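Grurklow Makers Forum > School and College Projects > Arm club: pick and place task, grid or no grid?

Page 1 of 1

flumier_tech
Joined: September
Posts: 50

We run an after-school robotics club and the pupils have built a small printed arm with hobby servos. The task for the Surnmont schools day is to pick up an object and drop it in a box. Each team gets 4 minutes and the object can start anywhere inside a marked area.

At the moment they have a table of servo positions for each point on a grid and they look up the nearest one. It works at the points themselves. Between the points it is hit and miss. Half the group want to add more points and the other half want to do the maths properly and work out the joint angles. I don't want to pick for them but I would like to know what other clubs have done.

oldsolder
Posts: 2,000

Do the maths. It's school trigonometry for an arm that size. Draw the two links as a triangle, measure the lengths between the pivots and they can have it running in an afternoon. A lookup table teaches them to type numbers into a spreadsheet.

pennybracket

I don't agree with that. We did the maths last year with a Lo Presti kit and the sums were fine, the arm wasn't. Cheap servos don't go where you tell them. Ask for 50 degrees and you get something near it, and something else if you come at it from the other side. The printed brackets flex as well. The table at least records what the arm really does.

oldsolder

Then calibrate the servos first. Find the pulse width at each end of travel and scale between them. If the slack is that bad, always approach from the same side.

pennybracket

We did both. It got better but not good enough to grip every time. In the end we used a coarse table and averaged between the four nearest points. Took one lesson to explain.

kettle_and_cad

What are you gripping with? If one finger is fixed and the other swings, the middle of the grip moves as it closes. We lost weeks to that and blamed the servos for all of it.

flumier_tech

Thanks all. To answer the last one, the fingers aren't a matching pair, one is long and tapered and the other is a flat one at an angle. I hadn't thought about the middle moving. We aim the long finger at the mark, so that might be part of our trouble.

Servo pulses go from 500 upwards in our code and I don't think anyone has checked where the real end stops are. That's a job for the next meeting.
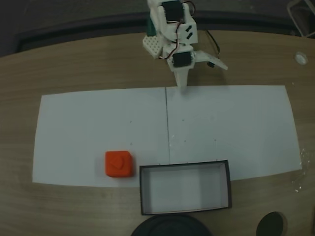 Our test area is kept simple so that it can be set out again each week. The arm hangs down over the table, which leaves the floor of the task clear for the object and the box. The paper is two sheets laid edge to edge with the grid points put on as small pencil dots, and the orange-red cube is what they practise with. The open box is the target. One question from the pupils was whether the seam between the sheets matters, as they measure all their positions from it.

oldsolder

Seam is fine as a reference if both sheets are taped down. If they aren't, one nudge and every number on that side is wrong. I'd use a single big sheet, or mark the table.

pennybracket

Seam's fine. I would make the dots darker though. I can hardly see them on my screen and whoever is lining things up in a hurry will miss them.

kettle_and_cad

Is the box staying there on the day? It's very close to the cube. If the arm travels low between the two it will clip the rim. Put in a lift before every sideways move, even a short one.

flumier_tech

The rules let us choose where the box goes – I'll suggest they try it further out. The lift is in the code for long moves only, so we will change that.

Plan is calibrate, then try both methods on the same starting points and compare. The schools day is 4th October so there is time for one more go after that if it all falls over.

oldsolder

Fair enough. Post the numbers when you have them. I still say maths.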